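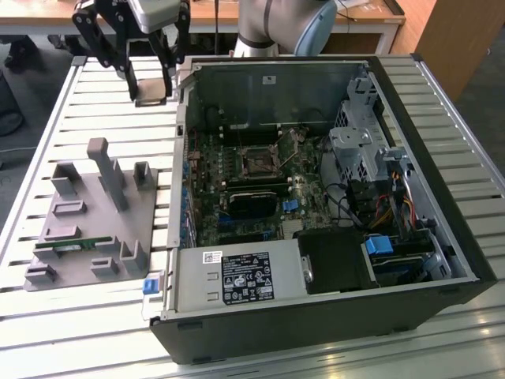
Sotelo asked whether the extension cords under the front desks count as a fail. They do, and thanks for catching them!

Plirell office, electrical walk-through, 4/1/19

Wall outlets, no cracks or scorch marks: OK
Breaker panel clear and labeled: OK — lovely neat labels this time
Extension cords: FAIL, 2 to replace
Kitchen kettle cord: OK

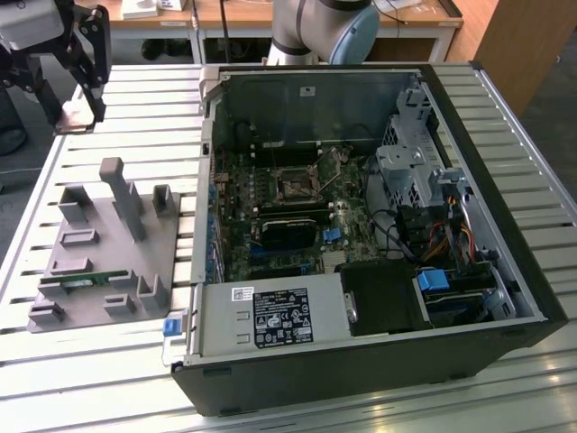
Desktop tower, side panel off

Exit signs lit: OK, all 15
Space heaters: none found, hooray
Next walk-through in May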